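Brosholm building, level 2, monthly walk-through, April

Scope: egress, extinguishers, electrical, break area. Ratings are OK, FIX or WATCH.

- [x] **Exit doors, east and west.** OK. Both latch without force.
- [ ] **Extinguisher 368, corridor.** FIX. Inspection tag missing. Replacement tag requested from Osent.
- [x] **Panel clearance, room 93.** OK.
- [ ] **Emergency light 778, stair B.** WATCH. Lamp dims before the end of the test. Retest next month.
- [ ] **Storage load, mezzanine.** WATCH. Posted limit is 400 lb per bay. Bay labels are faded. 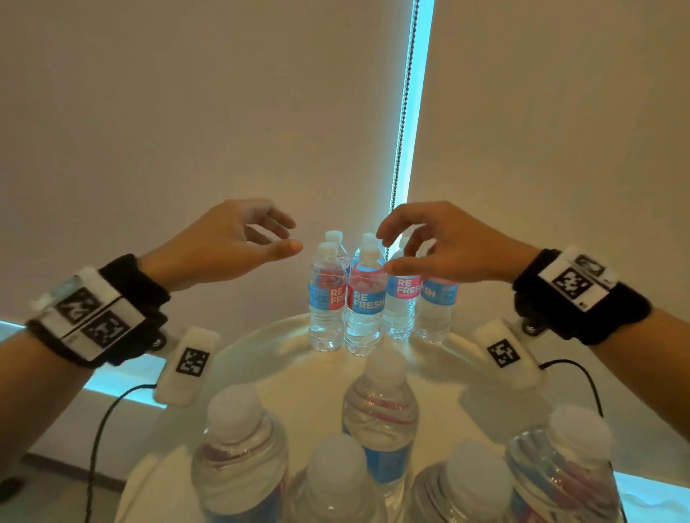
Buckley office wrote back that the mezzanine labels were reprinted over the winter and are still in the supply cabinet, and asked that the item stay open until they are mounted on the uprights.

- [ ] **Labels mounted.** Open.
- [x] **Stair B handrail.** OK. Bracket screws tight.

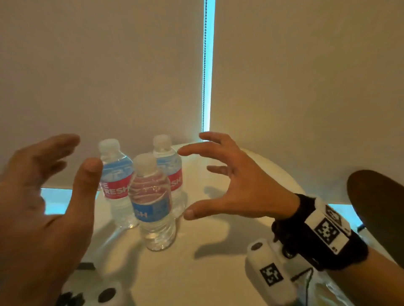
Break area surfaces and floor fall under the Wurno housekeeping sheet, section 4. Spills are to be wiped up by whoever finds them, and the wet floor sign goes back on its hook afterward. Plastic water bottles like those on the white round table are acceptable there, but no open drinks past the door to room 93. Power strips must stay off the floor.

- [x] **Wet floor sign on hook.** OK.
- [ ] **Power strip by refrigerator.** FIX. Mount to wall.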